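**Kelum showroom refit: progress to 28 February 2023**

Prepared by So-ying Au for the Vondau fund

The bathroom room at Kelum is being fitted out in two stages. Stage 1, clearing the room and agreeing the contents, is finished. Stage 2, laying out and fixing, is under way. Of the 28 items on the approved list, nine are still to be delivered.

The basin area has taken most of our time. We are trying the layout at floor level before anything is fixed, with the white basin set on its black marble-patterned slab and the tap behind it. Soap and a pump bottle are set out with it so that we can judge how much room is left for everyday things.
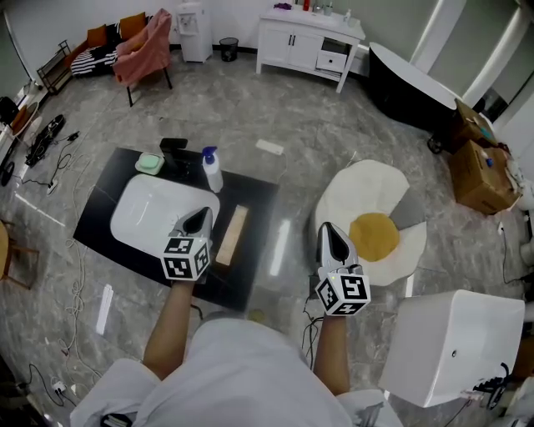 The two freestanding baths, one white and one black, will be placed once the basin position is agreed. The vanity cabinet stays against the wall. The striped sofa and pink armchair are for the waiting corner — we may yet move them to the front room at Skamville if space is short.

Spending on this stage is about £700 under budget, mainly on carriage. Pietrzak has quoted for the plumbing and we have accepted.

Still to do in March:

- tidy the cables along the floor
- decide whether the fried-egg rug stays by the basin
- agree the height of the finished counter
- send Vondau the delivery notes for the outstanding items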